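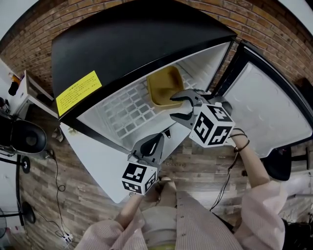 Black mini fridge with the door open, yellow bin at the back right of the top compartment

Can I keep a plastic bin in the top compartment of a mini fridge?

Posted in Kitchen & Small Appliances
Asked by zamora_upstairs

I have a small black fridge like the one in the photo, with white walls inside and a white plastic shelf with rows of little rectangular holes. I want to keep a yellow bin toward the back for small stuff like cheese sticks, butter and the sauce packets that otherwise end up everywhere. My sister says anything solid on that shelf will block the cold air and ruin the fridge. The manual is long gone. It came with the apartment and I never found a model number.

Also, when I put the bin against the back wall last March, it froze in place and I had to unplug everything to get it out. Is it the bin or the fridge? I keep the dial at 4.

3 replies

dormcook600
Yes, you can use a bin. The holes in the shelf let air move up and down, so leave part of the shelf uncovered. One small bin is fine. A tray that fills the whole shelf is a bad idea.

The freezing is a separate problem. In a lot of small fridges the cold part is behind the back wall or wrapped around the top section. Moisture in the air freezes there first, and anything touching it gets stuck. Pull the bin forward by 2 inches and it should stop. Try turning the dial down a notch too. Dials differ from one fridge to another, so put a cheap thermometer in a glass of water on the shelf and check it the next morning. You want it under 40 degrees F but not freezing.

If the bin sticks again, don't pry it off with a knife. Unplug the fridge, leave the door open, put a towel on the floor and wait. I ruined one by poking a hole in the lining with a screwdriver. It hissed and that was the end of it.

Plurkadia
mine does this too, I just leave the butter out now

letex_ridge
Agree with the first reply. A few things to add.

Check the door seal. If the rubber is dirty or has a gap, damp air gets in and you get ice much faster. Close the door on a dollar bill and pull. If it slides out with no drag, wipe the seal with warm soapy water and try again. Do it on all four sides, and do the hinge side last, as it's the hardest to get at.

Wash the bin while you have it out and dry it all the way before it goes back. A wet bottom on a cold shelf will stick no matter where you put it. A bin with a rim is handy because you can grab the front edge and slide the whole thing out without unloading it.

I would defrost when the ice gets as thick as a pencil. Mine takes 60 minutes with a bowl of hot water inside and the door open. Change the water once if it cools off.

zamora_upstairs
Thanks. Moved it forward and turned the dial to 2. The dollar bill slid right out along the bottom, so I'm cleaning the seal tonight.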